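La reconversion en 900 heures, vraiment ?

Je reçois depuis le mois de mai les courriels de Birkix, un organisme qui promet de faire de n'importe qui un électricien du bâtiment en 900 heures. J'ai fini par lire leur brochure jusqu'au bout, un soir, vers 23 h, avec un crayon. Le crayon a beaucoup servi.

On y annonce 56 places à l'antenne de Nonville. Très bien. Combien de stagiaires vont jusqu'à l'examen ? Pas un mot. Combien travaillent encore dans le métier deux ans après ? Pas davantage. On trouve en revanche le mot « passion » à chaque page — et une photo de casque bien propre.

J'ai fait un apprentissage, moi, il y a longtemps. Les premiers mois, j'ai surtout porté des gaines et balayé. C'était lent, mal payé, parfois idiot, mais j'avais un ancien à côté de moi quand j'ouvrais un tableau. Chez Birkix, le stage en entreprise dure quatre semaines. Je veux bien qu'on m'explique ce qu'on apprend d'un chantier en si peu de temps.
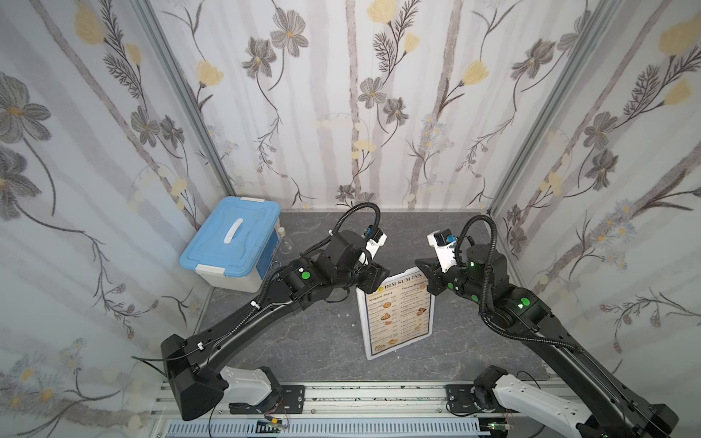 Par l'auteur du blog | Rubrique : Métiers et formation | 4 commentaires

Reste le prix : 1212 euros à la charge du stagiaire, « outillage non compris ». J'ai écrit pour demander la liste de cet outillage. On m'a renvoyé la brochure.

Je ne dis pas que tout est à jeter. Il manque des bras, les patrons du coin le répètent assez. Mais tant que les taux de réussite ne seront pas publiés, je garderai mon crayon à portée de main.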